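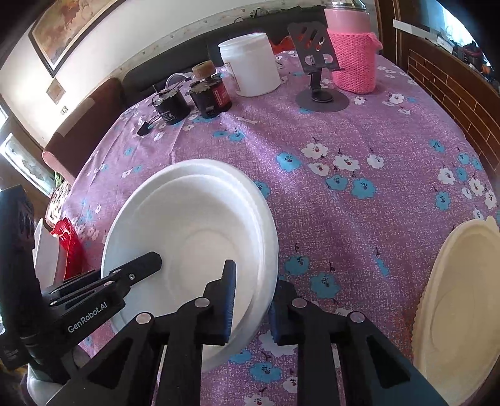
餐桌铺布之后,大口径容器的取放、清洗与存放应当与台布的养护一并考虑。本页供Plustitz公寓各楼层公共厨房及住户家中使用,内容涉及大碗、浅盘、小罐和台布四类物品,由物业服务处编写,2024年2月18日起替换旧版。旧版将餐具与布品分列两页,查阅不便,现予合并。以白色大圆碗配紫色印花台布为例:碗口外卷的厚边便于手持,碗内靠近上沿的一圈台阶和碗底的圆形底圈则是清洗时容易遗漏的位置;台布上印有白色和青蓝色花朵,底色又带细密的斑点纹理,小块污渍落在上面不易察觉,收桌时应当借侧光检查。

## 一、适用范围

本页适用于公寓现有的115套共用餐具及住户自备的同类物品。各套餐具的登记编号贴于储物柜门内侧,借用和归还时以该编号为准。住户自备物品不作登记,但存放在公共厨房的,应当写明房号。

木制、漆器及带金属描边的器皿不在本页范围之内,请另行参阅各自的使用说明。

## 二、大碗的取放

1. 大碗应当双手取放。一手托底,一手扶沿,不得仅捏住碗沿一侧提起。碗内盛有食物或水时,更不得单手提沿。
2. 大碗在桌上倾斜倒料时,先将碗底一侧稳稳抵在桌面,再缓慢抬起另一侧。台布容易随碗底滑动,倾斜之前宜用手掌将碗前方的布面抚平。
3. 碗沿有卷边的,手指应当扣在卷边下方。手上有油或洗涤剂时,先擦干再取。
4. 放回桌面时,先落底,后松手。不得在台布上拖行,拖行会使布面起皱,带动旁边的瓶罐。
5. 桌边二十厘米以内不放大碗。有儿童同桌的,请放在桌子中部。

碗身有裂纹的,一律停用。检查的方法是将碗悬空托稳,以指节轻叩碗壁,声音发闷或发哑的,应当在光线充足处再看一遍内外两面。塑料和密胺制品叩击无效,只能目视。

## 三、大碗的清洗

带台阶、卷边的碗,污垢多积于转折处。日常清洗按下列顺序进行:

- 用刮板或厨房纸除去残渣,倒入厨余桶,不得直接冲入水槽。
- 以温水和中性洗涤剂浸泡十分钟。盛过面糊、米浆的碗用冷水浸泡,热水会使淀粉糊住碗壁。
- 用软布沿上沿内侧的台阶擦拭一周,再换方向擦一周。
- 用软毛刷清理碗底圆圈,包括外侧底足。
- 清水冲净,倒扣在沥水架上。卷边容易存水,倒扣之前先将碗侧立,让水流出。

钢丝球和去污粉不得用于浅色器皿。表面划伤以后,茶渍和酱色会沿划痕渗入,其后很难除去。已有茶渍的,可用小苏打加少量水调成稠糊,敷十五分钟,用湿布擦除。仍有残留的,重复一次即可,不必加大用力。

盛过咖喱、番茄酱或红油的塑料碗,应当在饭后立即用冷水冲洗一遍。已经染色的,洗净后置于窗边晾晒一至两日,颜色多可减淡。不建议使用含氯漂白剂。确需使用的,应当开窗,并且不得与洁厕剂、醋或任何酸性用品同时或先后混用。

洗碗机可以使用,但大碗只放下层,开口朝下略向一侧倾斜,不得挡住喷臂。放入之前请用手转动喷臂一圈,确认不会碰到碗沿。

## 四、浅盘与异形容器

椭圆形浅盘、带波纹边的托盘以及盘底有凸起纹样的容器,清洗时的难点与大碗不同。

波纹边的凹处宜用旧牙刷清理。牙刷应当专用,并以色带标记,不得与清洁水槽、瓷砖缝的刷子混放。刷洗方向由盘心向外,避免将油脂带回盘底。

盘底有凸纹的,不宜用平面海绵用力按压,海绵压平以后触及不到纹路两侧。可将软布叠成窄条,沿纹路拖动。凸纹处的干面粉先用干刷扫去,再沾水。

带有小耳或提片的容器,取用时不应当以小耳承担全部重量。小耳根部如有发白、变形,请停止盛放热食。

浅盘叠放以同形同向为原则。椭圆盘与圆盘混叠,受力点落在两端,上面的盘容易翘起。每叠不超过六只,盘与盘之间垫一张厨房纸或薄毡。

## 五、桌面小罐与瓶类

小罐、瓶类宜集中排放在桌面靠后的一侧,高者在后,矮者在前,前方留出大碗和浅盘的操作位置。标签朝向使用人。

深色罐身不易看出余量,应当每周开盖检查一次。罐口积有粉末、结块或其他残留的,先用干布擦净罐口再盖盖,否则盖子难以旋紧。罐身文字已磨损的,请补贴标签,写明内容物和开封日期。仅凭气味和颜色辨认调料的做法,不应当在公共厨房采用。

食品与非食品不得同排。胶水、清洁剂、灯油、香薰液等物品,即使容器洁净,也应当移出餐桌,放入水槽下方带锁的柜格。

下列情况请及时处理:

| 情况 | 处理方式 | 办理人 |
|---|---|---|
| 罐盖无法旋紧 | 擦净螺口后重试,仍不行则更换容器 | 使用人 |
| 标签脱落,内容不明 | 不得尝味,移交楼层管理台 | 发现人 |
| 瓶身渗漏 | 擦净台布,瓶身置于浅盘内暂存 | 使用人 |
| 玻璃破损 | 戴手套拾取,碎片用厚纸包好并写明 | 楼层管理台 |

## 六、台布的使用与养护

### (一)铺设

铺布之前,桌面应当擦净并晾干。桌面残留水分,布下容易生霉,深色桌面还会向布上返色。台布四边下垂长度应当一致,以十五至二十五厘米为宜。长度过大,就座时容易被膝部带动。

光滑桌面请加一层防滑衬垫。公寓统一配发的是Grindska网格衬垫,尺寸分大小两种,可按桌长裁剪,裁剪时每边比桌面缩进两厘米。衬垫每月揭起清洗一次,平铺晾干,不得卷湿存放。

### (二)日常清理

每餐之后先收器皿,再除碎屑。碎屑用手持刷向桌边扫入簸箕,不宜直接抖布,抖落的油屑会粘在椅面和地面上。

印花台布的污渍往往与花色相混。检查时应当蹲低,使视线与桌面接近平齐,借窗光或台灯的侧光查看。油渍在侧光下略有反光,糖渍触之发硬。发现以后用衣夹或色线作记,以免送洗时遗漏。

### (三)污渍处理

**油渍。** 先以厨房纸吸去浮油,撒玉米淀粉静置二十分钟,刷净后涂少量洗洁精,轻揉,冷水漂清。

**茶与咖啡。** 尽快用冷水从布的背面冲洗,使污渍由正面退出。陈渍可用氧系漂白粉浸泡,浸泡时间按包装说明办理。

**酱油。** 冷水冲洗后加洗涤剂浸泡三十分钟。未洗净之前不得熨烫。

**蛋液与奶类。** 只用冷水。待痕迹消失以后,方可进入温水洗涤。

**蜡。** 待其凝固,用塑料刮片剥离,余下部分上下各垫一张吸水纸,以低温熨斗熨过,随时更换吸水纸。

任何去渍办法均应当先在布角背面试用。紫色、深蓝、深红等底色的台布尤应试色:将白布蘸湿,在布角按压一分钟,白布染色的,该台布须单独冷洗。白色花朵部分出现串色时,不要烘干,请立即重新浸入冷水,加防串色吸色片再洗一遍。

### (四)洗涤与晾晒

公共洗衣房的Bodin洗衣机请选用轻柔程序,水温不超过三十度。台布翻面折叠后装入网袋,每桶不超过两块。洗涤剂减半投放,余下的泡沫容易留在印花处,干后形成浅色水印。

晾晒时应当避开直射阳光,横搭在两根平行的晾杆上。四角拉平,可以省去大部分熨烫。确需熨烫的,从背面以中温进行,遇厚印花处不作停留。

覆膜台布和油布不得机洗,也不得折叠存放,以湿布擦净后卷在纸筒上。

## 七、存放

大碗存放于柜子下层,高度以不需举手过肩为准。多只大碗套叠时,由大到小,中间垫布。带内台阶的碗套叠后容易卡住,切勿强行拔出。已卡住的,在内碗中加冷水,外碗浸入温水,静置数分钟再轻轻转动。玻璃碗的两种水温不得相差过大。

浅盘立放、平放均可。立放须有隔架,平放按第四节的数量执行。

台布洗净、干透后方可入柜。长期存放的,卷放优于折放;只能折放的,每隔两个月换一次折线。柜内可放置Bumier干燥盒,每格一只,盒内水位到达红线时倒空。樟脑制品不得与餐桌布品同柜。

储物柜四月统一清理,届时请住户将自备物品取回,清理完毕后再行放入。具体时间另行张贴。

## 八、收桌检查

- 大碗内壁、台阶、底圈已洗净,卷边内无存水。
- 浅盘波纹边和凸纹处无残渣。
- 瓶罐盖已旋紧,标签完整。
- 非食品已移出桌面。
- 台布已扫净,污渍已作记号。
- 防滑衬垫未外露。
- 破损物品已登记并单独存放。

以上各项由当日最后使用公共厨房的住户完成,并在门后的记录表上签房号。记录表每页写满后投入楼层管理台的灰色文件盒,不要自行取下丢弃。

## 九、破损登记与更换

共用餐具破损的,填写第2号表,写明柜门编号、物品名称和破损部位。自然磨损不收取费用。台布有烫洞、撕裂或大面积褪色的,可凭旧布换领,花色以库存为准,不接受指定。

椭圆浅盘目前库存不足,换领时可能以同等容量的圆盘代替。防滑衬垫的边角料请勿丢弃,管理台收集后用于抽屉垫底。

本页内容由Sibusiso Naidoo负责解释。意见和补充请书面交至一层服务窗口,注明“厨房须知”。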